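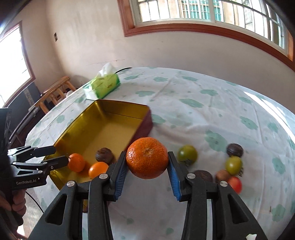 Fultbridge open day – did anyone else go?

Posted in: Shows, Visits and Days Out

marlow_bench
Saturday, May 16, 2026

Just back and still in my good shoes, so forgive the rambling. I'd been on the fence about the Fultbridge open day because it's 98 miles each way for me and the last one I drove to (Premport, in September) was mostly brochures and a man guarding a cookie plate. But my sister-in-law wanted to visit a friend out that way, so off we went, and I am so glad I did!

The part I want to tell you about is the hand-held gripper session. I had pictured a big arm behind a fence. What you get is a black gripper you hold yourself, two fingers with ribbed pads, and a table of fruit and a tin to work with. Mandarins, tomatoes, those dark wrinkly things I never did get the name of. You pick something up, you put it in the tin, you go back for the next one, and all of it gets recorded so that an arm can learn from it later. It sounds dull as dishwater and I could have stayed until supper.

Finbarr Rafferty ran our group and he was very patient with me. He let me have a second turn after everybody else had gone off for coffee.

tolliver60

Glad you enjoyed it, but I'll be the grump. I was in the morning group and came away a bit flat. I drove out to see robots and spent my time putting tomatoes in a tin. The Mekon people had a proper arm running last year and you could stand and watch it stack boxes all afternoon if you liked.

marlow_bench

Oh, I do see that, and if I'd had kids with me I might feel the same way. But I've watched box stacking, and after a few minutes I've generally had my fill. With this one I kept finding out things about my own hands.

Take the mandarins. My first try I came down on one from too high up and got hold of just the top of it, and it popped out and rolled off toward the tissue box. Finbarr told me to go lower, open wider than I thought I needed, and wait until both pads were touching before I squeezed.

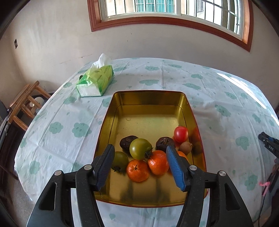 Once the tin starts filling up it's a different job altogether, because now you have neighbors to worry about. You go in for a mandarin and there's a tomato leaning on it, or it's tight against the side where you can't get a finger down. I ended up nudging things over first, which I thought was cheating, and Finbarr said no, please do, that's useful too. He said their list for this one table setup was 300 runs and they had 131 of them done before the doors opened. I felt quite proud to be adding mine, wobbles and all.

hedgerow_pat

Did they say whether the wobbly ones get kept? We had Ortuño grippers on loan at the college and our instructor threw out anything with a drop in it.

marlow_bench

I asked him that, Pat! He keeps a drop if you go back and pick the thing up again, and tosses it if you give up or reach in with your fingers. I had 13 goes between my two turns and he tossed two. (One was because I sneezed.)

tolliver60

See, I don't agree with keeping the drops. If you want a machine to be careful, show it careful. My granddad taught me to plane a board that way and I'd guess the same goes here.

hedgerow_pat

I used to think so too, but then what does it do the first time something slips? Ours just stood there with its jaws shut on nothing and carried on to the box as if it had a tomato. I'd have given a lot for a few recoveries in the mix.

tolliver60

Fair enough, I hadn't thought about it closing on nothing. I still wanted to see an arm.

marlow_bench

Then come with me next time, Tolliver, and we'll pester them for one together – I'll drive if you bring lunch. They took email addresses at the door for the fall session and I put down two places just in case. Pat, is your college doing anything the public can come to? I'd make the trip for that.

hedgerow_pat

Maybe in September. I'll ask Monday and post it in this thread.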